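4.2 Building the Endari sandwich

Read all of 4.1 first. It concerns washing your hands and is short.

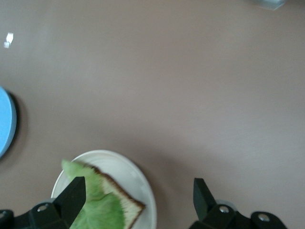
1. Lay one slice of bread on a round plate.

2. Put a lettuce leaf on top. A ruffled edge may poke out past the crust. Leave it alone.

3. Add your filling, keeping it 10 mm in from the crusts. Petrică Pascu of the Skumville canteen has made around 4,000 of these and still uses a ruler.

4. Close with the second slice and press once, with a flat hand.

Note: Tomato goes in the middle. See 4.6, Soggy Bread, which runs to more pages than we'd like.

Caution: Do not cut towards yourself, or towards anyone waiting for lunch.

5. Cut corner to corner. Straight cuts are allowed at the Tallorov site only.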